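Reading time: 2 minutes

Setting up your Kinsella reading circle

Welcome, and thank you for choosing the Kinsella pack for your book group! Most groups get through this part over a pot of tea, so do take your time (the books will wait for you).

1. Open your Flullow account page and type in the group code, 3686, then press Join.
2. Choose your first title. We do like to start new groups on the Brindus stories, a friendly 208 pages, with plenty in them to argue over.
3. Set your halfway stop. For the Brindus stories we suggest page 132, at the end of the lighthouse chapter.

Note: the large-print edition has its own page numbers, so go by chapter titles if anybody in your group is using it.

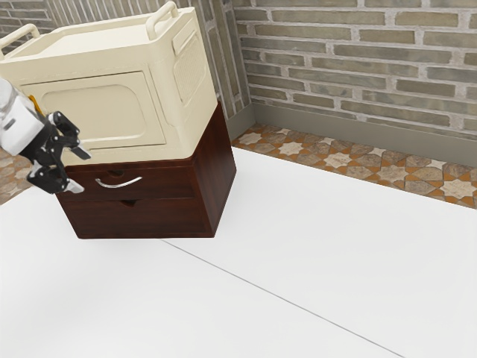
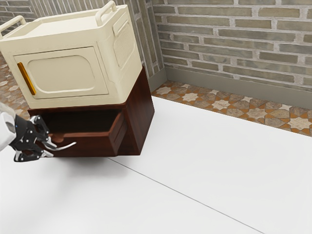

Can we change our book once the group has started?
You can swap it at any point before your first meeting, from the same page where you chose it, and your reading dates will move along with it.

4. Send out the invitations, and please do add a line or two of your own, as people are far more likely to come along if the note sounds like you.

Caution: pressing Close Circle removes all your members' notes for good. Save a copy first!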